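Keeping the Sunday School Supply Closet Usable All Year

If you teach children at church, you know the closet. Ours at Lulwood had glue sticks from three different teachers, half a nativity set, and a bag of felt sheep that had been through a lot. I took it over in August and I have loved every minute of it, so let me share what has worked!

Start with the felt figures. Flannelgraph pieces go limp after a few years, and then Moses slides down the board in the middle of the Red Sea. Lay them on a towel, mist them with plain water, put a thin cotton cloth over the top and press with a warm iron for a few seconds. Don't drag the iron, just set it down and lift it. Store them flat in a folder, one story per folder, with the Bible reference on the tab (book and chapter, so the substitute can find it fast).

Crayons next. Toss the wrappers and broken bits into an old muffin tin with paper liners, wrappers off first of course, and melt them in a low oven until they run together. The little ones adore the big chunky crayons that come out, and they are so much harder to snap. Use a tin you don't plan to bake in again.

Glue sticks last longer if they stand cap down in a jar. I learned that from Ustyna Hordiienko, who taught the preschool class before me, and I haven't thrown out a dried one since. White glue with a clogged tip just needs the tip soaked in hot water overnight, then a toothpick.

Building bricks are wonderful for Noah, Nehemiah and the Tower of Babel, but they do get grubby. Put them in a mesh laundry bag, tie it shut, and swish it around in a sink of warm water with a squirt of dish soap. Rinse well and spread them on towels overnight. Skip the dryer!

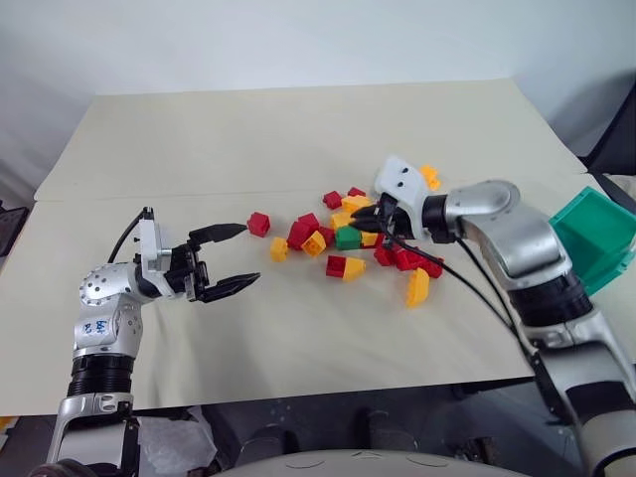
Red, yellow and green bricks on a light table.

I keep a small zip bag of bricks for each table group so that there's less arguing over who gets the long ones. With 6 children at a table, two good handfuls each is plenty for a wall of Jericho, and they will want to knock it down at least 4 times.

Costumes! Bathrobes and striped towels make the best shepherds, and old pillowcases with neck and arm holes cut out are perfect for angels. Wash everything after the Christmas program, before it goes back in the bin, or the smell of hot cocoa and small boys will greet you next year. A dryer sheet or a bar of wrapped soap in each bin keeps things fresh. Tinsel halos hang on a coat hanger so they don't get squashed.

For memory verse cards, clear packing tape on both sides is as good as a laminator if you leave a little border and rub out the bubbles with a ruler. Punch a corner and put them on a ring.

Candle wax on the carpet after Advent: let it harden, scrape off what you can with a spoon, then lay a brown paper bag over it and go over that with a warm iron. Keep moving to a clean patch of paper until no more wax comes up.

Zane Šimkus wrote in to say she keeps her Advent candles in the refrigerator before lighting and gets fewer drips. I'm trying it this Sunday.

Posted 4 December 2025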